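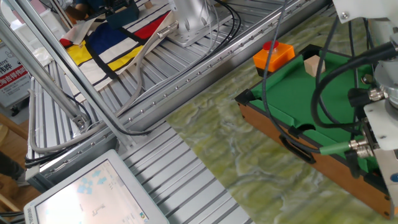 What should we budget for first when we buy a robot arm?
The stuff round the arm. Bench, mounting, cables, stop button, somewhere to put the controller, and the hours of whoever has to make it all talk. Arm price comes after that.

(pause, let them write it down. Then say good morning if I haven't.)

OPENING
Thank Isum for the room and the coffee. Keep to one sentence, last time I rambled.
Who's here: ask for hands. Who has an arm already? Who has a quote in their inbox? Who has been told to "look into it" by February? Those are my people.
What I'm going to cover: how we planned the bench, what we forgot, what I'd put in the spreadsheet now. Questions as we go, don't save them up.

WHERE THE MONEY WENT
Our first plan at Trutden was one line. "Robot, plus extras." Extras! Danang still has it pinned over his desk.
Second plan had more than 80 lines and was still wrong, but wrong in smaller amounts.
Biggest miss = structure. Slotted aluminium, brackets, plates, bolts. Boring to read on a quote, so people skim it. Don't skim it. You'll move things, and slotted top lets you move things without a drill.
Order more brackets than the drawing says. We ran out twice.
Second miss = cables. Lengths quoted for a tidy drawing, not for an arm that moves. Measure with the arm at full reach, then add. Ask supplier what the longest stock length is BEFORE you sign, specials took us weeks.
Cable management: give it its own line or it wont happen.
Third = the stop button. Yes it comes in the box. Where it goes doesn't come in the box. Decide on paper who has to reach it, from which side, standing or sitting. Then try it with a real person, shortest in the team and tallest.

(if running late skip to TASKS)

THE TASK THAT DECIDES THE KIT
Ívar's rule, give him credit: write down the task before you write down the arm.
We wrote down the arm. Reach, payload, repeatability, all very impressive. Then somebody asked "what's it going to pick up" and it went quiet.
So now small table game. Cheap, you can buy it from a toy shop, has an edge, pockets, a ball, a long thin stick. Good test for a gripper because the objects are so different from each other. Small blocks too.
If your supplier demos with their own part, ask to see it do yours. Post them a box of your parts. Kárason took ours without a fuss, other supplier wanted a fee, we crossed them off.

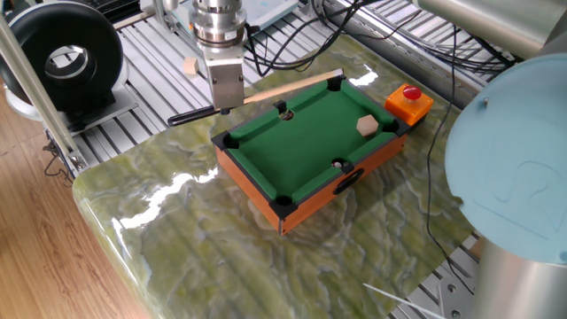
Selim Bayram
Equipment planning lead, Trutden

Right, so. Cue and gripper. Look at how long that cue is against the table. When we did the sums on workspace we'd only counted the table. Long tool sticks out the back, sticks out the front, and has to get past whatever else you've bolted down. Draw the tool in. Draw it in at its worst angle.

Also the second arm. One arm on a bench is easy. Two arms on a bench is a conversation. Things to plan for:
power for both, on seperate sockets
two lots of cable going to the same corner
reach overlap, who gives way
one stop that stops both, get this in writing from the integrator
twice the spares, or agree which spares are shared

Surface: we ended up with a shiny marbled green one under the game. I like it, Þröstur hates it. Point for the audience is the lights. Shiny top + ceiling lights = bright patches, and if you're using cameras you may find yourselves paying for blinds, lamps, or a new top. Put a line in for lighting. Even a small one. Matt sheet is cheap at the start and annoying later when everything has to come off.

THE SPREADSHEET BIT
(keep this short, they can have the file)
Four columns. What, who pays, when needed, what happens if it's late.
Last column is the one finance read. Ottmar Ackermann, who signs ours off, went straight to it and ignored the rest.
Rent or buy: we rented the first gripper for 2 months through Clevby. Would do it again. Found out we wanted different fingers, sent it back, no tears.
Hours: we put down 100 hours for setup. Took 240. Nothing broke, no drama. It was fiddling. Network permissions, a plate with holes in the wrong place, waiting for someone with a key. Put the fiddling in. Call it commissioning, sounds better.
Training: two people minimum. If only one person knows how to restart it, you don't own a robot on the days they're on leave.
Service contract: read what "response" means. Phone call back is a response, aparently. Ask how long until somebody is stood in front of it.

QUESTIONS I USUALLY GET
"Can we start smaller?" Yes. One arm, one task, a bench big enough for two. The bench is the hard thing to change.
"Second hand?" Arms, maybe, if hours are logged and the controller is still supported. Grippers, I'd look hard at the fingers. Stop buttons, buy new.
"Who owns it, IT or workshop?" Sort before delivery. Ours sat in its crate while two departments were polite to each other.
"Floor?" Check the load, check level, check the route in. Measure the lift door. Please measure the lift door.
"Payback?" Don't know yet for ours. I'd sooner say that than make up a number. If pushed, say I'm happy to come back when we have it.

LAST BITS
Ask integrator for a drawing with the tools on it, cables on it and a person stood next to it.
Ask for prices to be held, in writing, and until when.
Spreadsheet on the shared drive, Danang will send the link round after lunch. Copy it, change it, take our names off.
Coffee is back in the other room till 11, clicker goes back to the front desk.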